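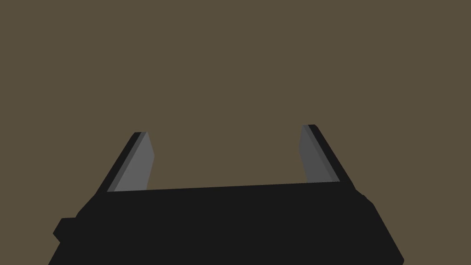

Simulated view from just behind a two-fingered gripper, with the fingers apart.

Reading time: 5 min
12 shares · 5 comments

Teaching by demonstration

Teaching by demonstration is the name given to a family of ways of getting a robot to do a job by showing it the job, much as one might show a patient but very literal-minded relative how to fold a napkin. It goes by several other names, among them learning from demonstration, imitation learning and (in older books, mostly those to do with paint spraying and welding) lead-through programming.

There are two main branches. In the first, usually called kinaesthetic teaching, the teacher takes hold of the arm itself and moves it through the task while the joints are left slack enough to follow. It is pleasantly direct, and people who have never touched a robot tend to take to it quickly, though moving two arms at once is tiring and rather awkward for anyone with only the usual number of hands. In the second, teleoperation, the teacher stays at a distance and steers with a pair of hand controllers, a smaller copy of the arm, a joystick or even a keyboard. Every movement is written down along with what the cameras saw at that moment, and the whole record of one attempt is known as a demonstration or, in some circles, an episode.

Demonstrations in simulation

A good deal of remote teaching is now done inside simulated rooms, where a dropped cup costs nothing and the furniture can be put back at the press of a key. The Taltum collection, put together under Waltraud Rothe, holds 1297 demonstrations recorded this way with the Preseo teaching software. Its rooms are household ones, and the collection's handbook is full of kindly advice on how to approach furniture.

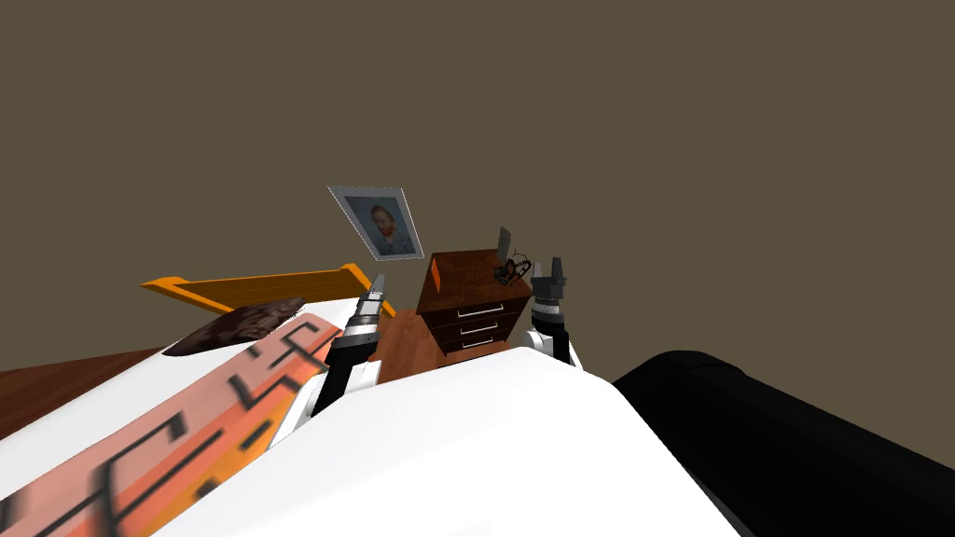

Bedrooms are treated at some length in the handbook, and with good reason, for they mix very different sorts of work. A dresser asks for a straight, steady pull on a bar handle, while anything thin or wiry standing on top of it wants a slow approach and a careful choice of where to put the fingers. Blankets and pillows are another matter again, and cloth remains one of the harder things to simulate well. Teachers are advised to keep both arms in mind even when only one is working, as an idle arm has a way of drifting into the bed rail.

Most set-ups record a view from the robot's head and one from each wrist. The wrist view is lovely for the last few centimetres of a grasp and of little help before then, when it may show only the fingers and a stretch of bare wall, so new teachers are encouraged to steer by the head view until they are close.

How many demonstrations are needed

Opinions differ, and always have. Anjana Bepari, whose Patwary notes are still handed round among beginners, suggested 20 for a simple pick-up and 40 for anything involving a drawer, with the starting position changed a little each time. She also asked that small mistakes be left in when the teacher had put them right, so that the robot might learn how to recover. The Vundell method takes the opposite view and throws out every hesitant attempt.

See also: Teleoperation; Kinaesthetic teaching; Household simulation

Last edited 8 April 2022

We use cookies to remember your reading preferences. Accept · Manage settings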